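Two-Arm Cloth Handling – README

3 min read

Hi, and welcome to our dataset! I'm Szu-yu Chien, and this is the README for what our student robotics club has been recording all spring. We call the project Skavell (Ákos picked the name and by the time anyone asked what it meant it was already on the folders, so it stuck).

## What's in it

3,082 episodes of two arms handling cloth on a table. Each episode is one attempt at one task, driven by a student, and there are 4 tasks:

- `pick_two_corners`
- `stretch_and_hold`
- `fold_half`
- `put_in_basket`

Every episode folder has the video, the joint positions for both arms, the gripper openings and a little text file with the driver's initials and a note. Please do read the notes! Shu-fen Wu writes wonderful ones, and you'll learn more about how fabric misbehaves from her than from anything I could put here.

`stretch_and_hold` is my favorite of the bunch. You'd think it would be the dull one, but keeping both grippers at a sensible height while the cloth hangs between them takes real concentration, and new drivers almost always let one side drift.

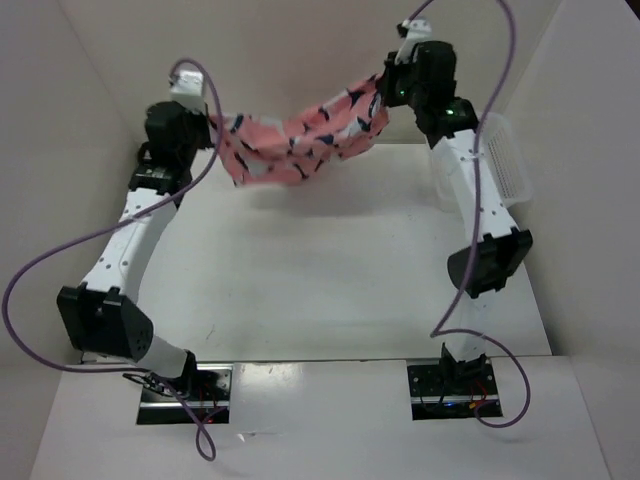 *Photo: Feng-yi Kan / Skavell student project*

The pink patterned cloth is a nice one for checking your tracking code, with those dark curved shapes all over it. Left and right in the files match left and right in the photo, so `arm_l` is the one holding the lower end here. We got that backwards in version 2 – sorry to everyone who trained on it and wondered why their folds came out mirrored.

## How we label things

An episode is `success` if the cloth ends up where the task says and neither gripper has dropped it along the way. Drops get `fail_drop`, and anything where we hit stop gets `fail_stop`. Two of us label each episode separately, then Shuk-fan Pan settles the disagreements (there were plenty with `fold_half`, where one person's fold is another person's crumple).

## Known problems

- The first batch from May has no gripper openings for the right arm. We left it in for the video.
- A few notes are in Hungarian. Ask Ákos Szekeres, he likes being asked.
- Timestamps in `put_in_basket` start three frames late. Use the script in `tools/` to shift them.

## Using it

Class projects, theses, competition entries – go ahead, and tell us what you made! If you fix a label, send it back and we'll put your name in the changelog.

Last updated May 30, 2018

Related

- Idulby: our gripper finger drawings
- Leltton: notes for new drivers
- Changelog, version 3

Contact: open an issue or leave a note for Szu-yu | © Skavell student project | Back to top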